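The arm that kept finding the oven door
July 18, 2022

Notes on the contact fault in our simulated kitchen. The task is cooker work with a single arm. Out of 600 episodes, 97 stopped on a force limit with the gripper nowhere near its target.
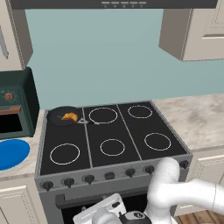
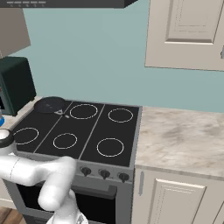 Arm in front of the cooker, simulated kitchen.

Danang Hartono blamed the planner first. I replayed 8 of the failed runs with collision shapes drawn and the planner was fine. The oven handle had a collision box left over from an older model, 400 mm wide and set too far forward. The elbow brushed it on the way up and the solver pushed back hard.

I replaced the box with a mesh hull and reran the same seeds. Two stops remain, both at the wrist, and I have not traced them. Until that is done, nothing from this set goes to the real arm at Wellelgate. Abbas Shokri has the old logs if anyone wants them.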